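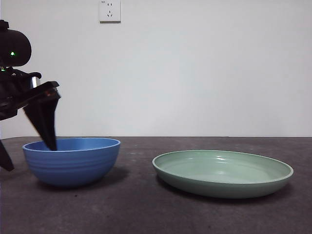 Protokoll der Sitzung des Vereinsvorstands
Kleingartenverein Dornau e. V.

Ort: Vereinsheim, kleiner Raum
Beginn: 18:30 Uhr
Ende: 20:50 Uhr
Sitzungsleitung: Omolara Edet
Anwesend: alle Mitglieder des Vorstands, dazu die Fachberatung und zwei Gäste aus dem unteren Weg
Entschuldigt: Schriftführung (Vertretung durch die Fachberatung)

TOP 1 Begrüßung, Beschlussfähigkeit, Tagesordnung

Frau Edet eröffnet die Sitzung und stellt die Beschlussfähigkeit fest. Die Tagesordnung wird um den Punkt „Hecke am Parkplatz“ ergänzt (neu TOP 6). Keine weiteren Änderungen.

TOP 2 Protokoll der letzten Sitzung

Das Protokoll wird mit einer Korrektur genehmigt: Unter TOP 4 muss es „Pachtjahr“ heißen, nicht „Kalenderjahr“. Eine Enthaltung.

TOP 3 Wasserleitung, Abschnitt Süd

Beim Anstellen des Wassers im Frühjahr wurde ein Druckverlust im Abschnitt Süd festgestellt. Die Firma Kaltine hat die Leitung geprüft und zwei undichte Verbindungen zwischen dem Schieberschacht und dem Abzweig zum unteren Weg gefunden. Beide liegen in dem Teilstück, das bei der letzten Sanierung ausgelassen wurde.

Die Differenz zwischen dem Hauptzähler und der Summe der Gartenzähler beträgt 359 Kubikmeter. Nach der Wasserordnung wird sie auf alle Parzellen umgelegt. Die Gäste aus dem unteren Weg regen an, die Umlage erst nach der Reparatur zu berechnen. Die Kassenführung weist darauf hin, dass die Rechnung des Versorgers bereits bezahlt ist und die Umlage in diesem Pachtjahr erfolgen muss.

Es liegen zwei Angebote vor:
Kaltine: Austausch des Teilstücks einschließlich Erdarbeiten, 3.000 Euro
Cabrera Tiefbau: nur die beiden Verbindungen, 586 Euro, ohne Gewährleistung auf das alte Rohr

In der Aussprache wird die Reparatur der Verbindungen als zu kurzfristig angesehen. Das Rohr ist auf der ganzen Länge gleich alt. Dagegen wird eingewandt, dass für den Austausch der untere Weg gesperrt werden muss und die Pächter dort in der Hauptsaison nicht mit Karren durchkommen.

Beschluss: Das Angebot der Firma Kaltine wird angenommen. Die Arbeiten sollen nach dem Abstellen des Wassers im Herbst erfolgen. Bis dahin wird der Schieber Süd nachts geschlossen, von 22 Uhr bis 6 Uhr. Eine Gegenstimme.
Zuständig: Frau Edet (Auftrag), Fachberatung (Aushang)

TOP 4 Parzellen und Warteliste

Parzelle 17 ist gekündigt. Die Wertermittlung liegt noch nicht vor. Die Laube hat einen nicht genehmigten Anbau, der vor der Übergabe zurückgebaut werden muss. Der abgebende Pächter ist darüber schriftlich informiert, eine Antwort steht aus.

Auf der Warteliste stehen derzeit 60 Bewerbungen. Mehrere Bewerber haben auf die letzte Anfrage nicht reagiert. Es wird vereinbart, alle noch einmal anzuschreiben und nach vier Wochen ohne Rückmeldung zu streichen. Der Vorschlag, die Warteliste bis auf Weiteres zu schließen, wird vertagt.

TOP 5 Gemeinschaftsarbeit

Die Einsätze im Mai und Juni waren gut besucht, der Kompostplatz ist umgesetzt. Für den Juli fehlen noch Meldungen. Anstehende Arbeiten:
– Regenrinne am Vereinsheim reinigen
– Geländer am Graben streichen
– Häcksler Stunex zur Wartung bringen, die Messer sind stumpf
– Schaukasten am Haupttor neu verglasen

Eine Pächterin bittet darum, ihre Stunden durch Büroarbeit ableisten zu dürfen. Der Vorstand stimmt zu. Sie übernimmt die Pflege der Adressliste.

TOP 6 Hecke am Parkplatz

Die Hecke ragt in den Gehweg, das Ordnungsamt hat telefonisch um Rückschnitt gebeten. Bis Ende September ist nur ein Formschnitt zulässig. Die Fachberatung sieht vorher nach, ob in der Hecke gebrütet wird. Der stärkere Rückschnitt wird für den Oktober eingeplant. Ob der Abschnitt neben der Einfahrt überhaupt zum Pachtgelände gehört, konnte nicht geklärt werden. Frau Edet fragt beim Liegenschaftsamt nach.

TOP 7 Sommerfest

Das Fest findet im August auf der Wiese hinter dem Vereinsheim statt. Kaffee und Kuchen ab 14 Uhr, Grill ab 17 Uhr, Musik bis 22 Uhr. Der Kuchen kommt wie im Vorjahr von den Mitgliedern, eine Liste hängt ab Juli im Schaukasten. Einweggeschirr wird nicht mehr gekauft. Die Getränke werden auf Kommission bestellt.

Offen ist die Betreuung der Tombola.

TOP 8 Verschiedenes

Beschwerde über Rasenmähen in der Mittagsruhe, Weg 3: Der betreffende Pächter wird angesprochen.

Der Schlüssel zum Geräteraum fehlt seit dem letzten Arbeitseinsatz. Taucht er bis zur nächsten Sitzung nicht auf, wird der Zylinder getauscht.

Die nächste Sitzung beginnt um 18:30 Uhr am gleichen Ort, der Termin wird per Aushang bekannt gegeben.

Für das Protokoll: Fachberatung
Gesehen: Omolara Edet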